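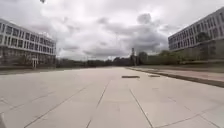 Gresby Large-Format Concrete Paving Slabs

Home | Paving | Curbs | Drainage | Contact

2 min read

Gresby slabs are made by Wimine for plazas, campus walks and other wide outdoor areas. The color is pale gray with light mottling, and the face is smooth. Slabs are laid in long rectangular panels with thin joints between them.

Each slab is 80 mm thick. The standard pallet weighs almost 2,000 kg, so check that your site has a forklift or crane before you book delivery.

Color varies a little from one batch to the next. For large areas, order all slabs at once and mix pallets as you lay. Patches of lighter and darker gray are normal in this finish and are not treated as a fault.

Matching curb units are sold separately for raised walkways and planting strips. They come in the same pale gray, item number 122. Cut pieces for drain covers and grates can be made to your drawing. Allow 5 extra working days for cut pieces.

Sweep as needed and rinse with clean water. Do not use metal scrapers.

Samples are available on request. Prices are quoted per project.

We use cookies to remember your quote list. Accept | Settings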